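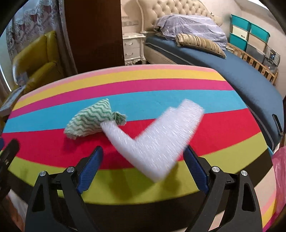

Tips for a hand gripper you can build on a spare shelf

I've had two of these grippers on the go since last October, first at the Maihi shared workshop and then at home, when I got tired of carrying a box of screws back and forth. People keep asking me the same questions about them, so I've put my answers in one place. They're in no special order and some are very small, but small things ate most of my evenings!

We call the design Gisell. It's two fingers on a linkage, you hold it in your fist and squeeze, and later on the same fingers can go on an arm with a motor behind them. Start with the hand version. You'll feel a sticky joint in your own palm long before you'd find it by staring at motor numbers.

Don't crank down the pivot screws

My first set of fingers moved like an old gate. I took the whole thing apart twice looking for a bad print, and the trouble was me and my screwdriver. Tighten each pivot until it stops, then back it off a quarter turn and wiggle the finger. If it swings under its own weight, leave it alone. A tiny dab of removable threadlocker keeps it there (the removable kind, please -- Darcy Henare used the permanent stuff on his and had to print new links).

Do the left and right sides in the same sitting. If you do one tonight and the other tomorrow you'll set them differently, and then one finger gets to the middle first and shoves everything sideways.

Ridges on the pads are worth the bother

I tried flat pads cut from a sheet, and they were fine on boxes and hopeless on cloth. Ridged ones grab a fold and hang on to it. Mine come off a flexible filament from Skemon, printed slowly with the ridges facing up, and a set takes me 40 minutes. Wipe them with dish soap and water before the first use, as there's a slippery film on them fresh off the printer. Then wipe them again whenever you've been handling anything dusty.

Raid the packing before you buy test objects

Save the foam out of every delivery. It's light, it squashes, and an L-shaped corner piece is a surprisingly mean test, with one arm that wants to swing around if you pick it up too far from the bend. Grab it near the corner first, then work your way outward and see how far you get. Put a crumpled cloth next to it, or let the two overlap, and you've got a second problem for free: can you take one and leave the other?

My other favorites are fruit nets and wadded paper. Mared Humphreys swears by socks, and I will admit a balled-up sock is a good one.

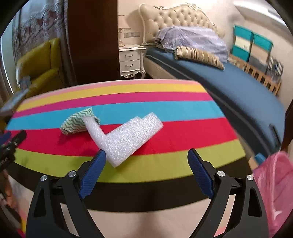
Work on a table with a cloth on it

Bare wood lets everything skid. A cloth holds light things still while you close in on them, and it saves the fingertips when you come down too hard, which you will. If yours has stripes, so much the better. I use them like lines on a ruler. Put the foam down on the red, move it to the yellow, put it back on the red. No measuring, no tape marks to peel off later.

Pull the cloth flat before each session, by the way. A pad will happily pinch up a wrinkle along with whatever you're after, and then the whole table comes with you.

Get used to one hand before you try two

Two grippers at once is great fun and a real muddle to begin with. I'd do 40 pickups with each hand alone, then go to both. Give the weaker hand the easy job, holding or steadying, and let the good hand do the moving. Swap when you get bored.

Keep the fingers where you can see the tips. If your wrist is rolled so far that the linkage hides the pads, you're guessing.

Weigh it

My first finished one was 700 grams with the handle and my forearm knew all about it by the end of a session. Cutting triangles out of the finger frames and going to a hollow handle brought it to 560, and I can keep going much longer now. Leave plenty of material around the screw holes when you cut, though. I cracked one right there.

Squeeze less than you think

Foam is handy for this too, as it shows you what you've done. Hold a block upright between the pads, let go, and look at the sides. Deep ridge marks mean you're squeezing too hard. Ease off until you can lift it and hardly leave a mark, and remember how that felt in your hand, because that's the setting you'll be hunting for once there's a motor doing it. 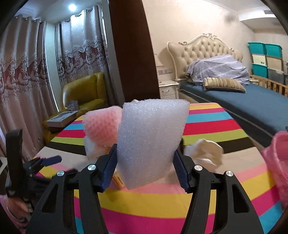 White packing foam held upright between the pads, with the pink fruit net just behind.

I've got notes on the handle as well, and on a spring that Darcy likes and I don't. I'll add those when I've printed the next pair.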